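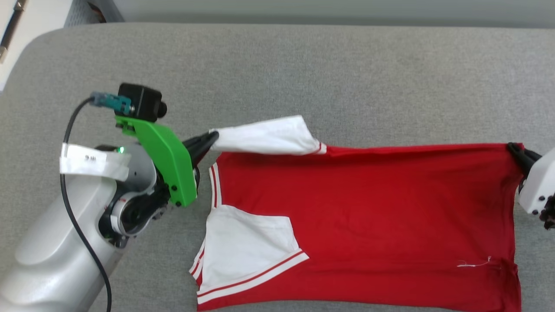

Garment folding: what changed over the summer

The two-arm folding cell at Driltmont has been collecting demonstrations since August. This item covers the change in how they are recorded, the results on the held-out shirts, and two things that people teaching at the cell need to do differently from now on.

Method

Until August all demonstrations were recorded by hand guiding. The operator stood at the table, put both arms into gravity compensation and moved them through the fold. This works well for one arm. With two it works badly. A person guiding two arms has no hand left for the cloth, and most people pull one arm harder than the other without noticing it. The recorded joint torques are also useless, as they contain the operator's push along with the load from the fabric.

The cell now uses remote control. The operator sits at the Nikolovski console, 40 cm behind the safety line, and moves a pair of small leader arms with the same joint layout as the followers. Positions are streamed at 200 Hz. Grip opening is set by a trigger on each leader handle. There is no force feedback to the operator, and this is the main complaint we hear from new teachers. A taut sleeve and a slack one feel identical at the console, so tension has to be judged by eye from the camera views.

Hand guiding has been kept for one purpose, which is teaching the start pose of each arm after a table move. It takes two minutes and is more accurate for that than the console.

Task definition

One demonstration is one short-sleeved T-shirt, starting spread on the padded table and ending as a folded rectangle pushed to the stacking side. The task is split into four segments: stretch, first sleeve, second sleeve, body. Segment boundaries are marked by the operator with a foot pedal during recording. We tried marking them afterwards from video and stopped. Two people labeling the same recording disagreed too often on where the stretch ended and the sleeve fold began.

The stretch is the hard segment. One gripper takes a sleeve and the other takes a corner of the shirt, and they move apart until the top edge is taut between them. If they stop early, the wrinkle is carried into every fold that follows. If they stop late, one gripper loses the fabric, usually at the sleeve, where there is less material between the fingers. Operators with good results all do the same thing here: they move one arm and hold the other still. Moving both at once looks faster but adds corrections, and the policy learns the corrections too.

Contrast matters more than we expected. Shirts with light sleeves and a dark or saturated body are learned from fewer demonstrations than plain ones, probably because the sleeve seam is easy to find in the wrist view. Plain white shirts on the gray pad remain the worst case. Striped trim at the cuff or neck helps somewhat, but a policy trained mostly on trimmed shirts starts to look for the trim, and does poorly on shirts without it. Barbara Kaczmarczyk has rebalanced the training set for this reason, and trimmed shirts are now limited to a quarter of the recordings in each batch.

Results

The current set has 1,000 demonstrations from five operators, all recorded by remote control. Of these, 168 were rejected in review, mostly for a lost grip during the stretch or a missed pedal press. The rejected recordings are kept on the server under their own heading and should not be deleted. Those that show a lost grip followed by a clean recovery will be used in the next training round, which is meant to teach regrasping.

On the held-out shirts the policy finishes the stretch and both sleeves reliably. The body fold is still weak. The usual failure is a hem that bunches under the gripper on the approach and is then pressed flat into the fold. The fingertips come in too low. This can be traced to the demonstrations, where most of us do the same thing and correct it with a small lift that the policy does not reproduce. Raising the approach by one finger width during teaching appears to fix it in the few recordings we have so far, but the sample is too small to report.

Notes for operators

Check the cable loop on each wrist before the first recording of a session. The wrist cameras need enough slack to allow full rotation of the last joint, and a tight cable will pull the connector before the arm reports any fault. Leave the loop free. Please do not tape it to the arm – the tape gets warm, slides, and ends up in the view.

Brush the pad between shirts. Loose threads are harmless to the folding itself, but they collect in the finger pads and reduce grip on thin cotton. Wipe the fingers with a dry cloth at the end of each session.

Do not restart a segment in the middle of a recording. If a grip is lost and you can recover in one attempt, recover and carry on. Otherwise end the recording, mark it as failed and lay the shirt out again.

Next steps

Long sleeves are next. The Nasetti table is larger and will be used for these once its pad has been fitted, with the arm bases moved further apart. The recording software there is Kulis, the same version as at Driltmont, so existing operator profiles will carry over. Trigger calibration does not, and has to be repeated on each console.

Console slots are booked on the usual sheet. New operators need one supervised session before recording on their own. Contact Barbara Kaczmarczyk to arrange it.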